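Chapter 7
Costume in the Opera House: Stock, Hire and Revival

7.1 Scope of the chapter

Chapter 6 dealt with the set as built for a first production. The present chapter turns to costume, and in particular to what becomes of it between one run and the next. Three terms are used throughout. Stock is clothing held by a company for general use. Hire is clothing lent for a fee. A revival set is the full group of costumes kept together under the title of one production.

Most smaller companies own little of the third kind. At Zandton, the case studied in section 7.3, two productions have revival sets and everything else is stock.

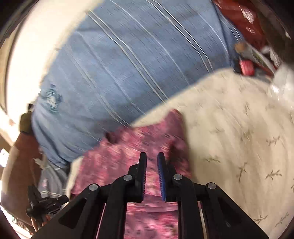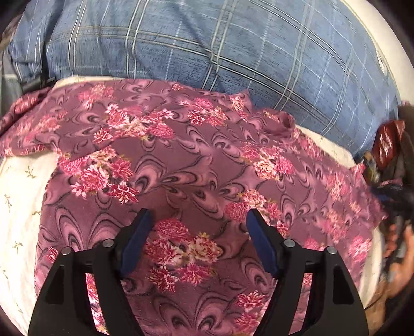

Fig. 7.1 Printed floral cloth (first picture) and blue plaid cloth (second picture).

Pattern scale matters more on stage than in the hand. A small print tends to merge into one tone at a distance, while a large check can still be read from the rear stalls. Gowda treats this as a question of lighting; Leung places it under cutting, and her order is followed here.

Readers who have not met the terms "principal" and "chorus plot" should return to section 2.3.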